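I've been chewing on the door thing since April, and I think we drew the wrong lesson from it.

Quick recap for anyone who doesn't follow the Wadesum newsletter as closely as I do (so, everyone). The Brandis home robot did 264 runs in the simulated apartment and hit something in two of them. Great score! We all patted each other on the back, the thing got driven over to the test house on Rudstead, and before lunch it had wedged its shoulder under a lever handle, kept pushing, and pulled the top hinge halfway out of the frame. Ye-seo Koo got to the stop button. The door was a goner. The house was built in 1952 and the hinge screws had been biting into the same tired wood ever since, so I'll grant you it didn't take much.

The official write-up blames the collision model. In the simulator, the door was a flat slab as far as contact was concerned. You could see a handle, it was drawn in nicely, but the robot's body could pass straight through it without a bump being logged. So the planner had learned that squeezing by an open door was free, and it squeezed by. They added the handle, reran 200 of the old routes, and called it closed.

Well, okay. Fix the handle, sure. But I read that report twice and I kept getting stuck on the pushing. The robot stopped making progress and its answer was more motor. It did that for eleven seconds! A missing handle explains why it drove there. It doesn't explain why a machine that's supposed to share a hallway with my mother would lean on something it couldn't identify for that long. We're treating the first problem as the accident and the second as a detail, and I'd flip those.

Ye-seo Bae, who builds the rooms, disagrees with me, and she has a point. Her view is that you can't tune the pushing until the rooms are right, because a robot that gives up at every light touch never gets through a door at all. She also says that people like me always want the big philosophical fix when there's a plain bug sitting right there. Guilty, I guess. But the rooms are never going to be right. Somebody's going to hang a purse on a knob, or the rug will bunch up, or a kid will be standing behind the door. I'd like the robot to be polite about surprises before we worry about teaching it every surprise there is.

And those two failed runs bug me. I went back and looked. Both ended with the wheels spinning against furniture until the clock ran out, and they were filed under "timeout." A timeout sounds like somebody got bored. If they'd been filed under "kept shoving," I think one of us would've spoken up, maybe me, probably Mahmoudi, who speaks up about everything.

So my request is pretty small. Put a limit on how long it can push, and make that limit part of the pass mark, in the simulator and at the house. If the score drops, let it drop. 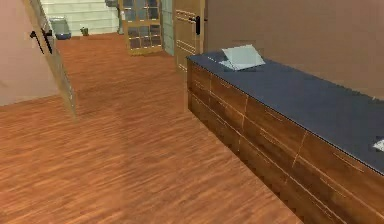 Vol. 2, p. 26

The simulated apartment, with a lever handle on the open door at left. Plenty of wood floor to drive on, and I'd still want to know what it does when it gets too close to that door. Letters on this one are welcome, including from Ye-seo Bae, who has already promised me a long one.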